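Reading time: 3 min

Shared Kitchen Refit, Lund House
Progress report, 14th May
Prepared by Hamish Guthrie for the Tenell Fund

1. Scope of this report

This report covers the second stage of the kitchen refit: storage, counter layout and tableware. The first stage (plumbing and lower cabinets) was closed in November and is not repeated here.

2. Spending

The grant for both stages is 3000. Spending to date is 1485. The largest single item in this stage was electrical work on the counter outlets. The joiner, Ullberg, invoiced 200 for drawer runners and hinge adjustment. Small utensils and the table caddy came to 123 and were bought in one order from Junine. No item has gone over its budget line. The remaining funds are held for the stage three items listed in section 6.

3. Lower cabinets

All doors were rehung and checked for level. The existing doors were kept, as agreed, and the money set aside for replacements was moved to electrical work. Two hinges on the sink side still bind when the door is opened past a right angle. Ullberg will replace them at no charge. Drawer contents have been sorted by use: baking items next to the oven, wraps and bags next to the sink, knives in the top drawer only.

4. Counters and appliances

Appliances that are used daily stay on the counter. Everything else has moved to the pantry shelf. The counter plan sets a fixed position for each appliance so that cords do not cross the work area. Cord clips have been ordered but not fitted. Until they are, residents have been asked to unplug the kettle before wiping down the counter.

5. Table and utensils

The old utensil drawer was overfull and jammed often. Wooden utensils were taken out of it and given a place on the dining table, where meals are served and much of the mixing is done. Metal and plastic utensils remain in the drawer.
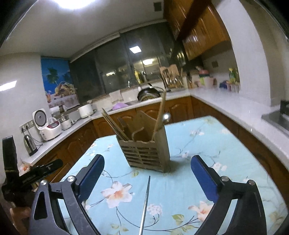 Does the wooden caddy need any special care?

It should be emptied once a week, wiped with a damp cloth and left to dry before the utensils go back in.

The tall format was chosen over a flat tray because long spatulas did not fit any tray in the supplier's range. One point remains open: residents differ on whether chopsticks should share the caddy or have their own box. The current arrangement will run until the next house meeting, and any change can be met from the utensil line.

6. Next stage

Fit cord clips and label the outlets.
Replace the two binding hinges.
Seal the counter joint behind the sink.
Order a second set of pantry shelf brackets.

The counter joint has to be sealed before the shelf work starts. Approval is requested to carry the unspent balance into stage three.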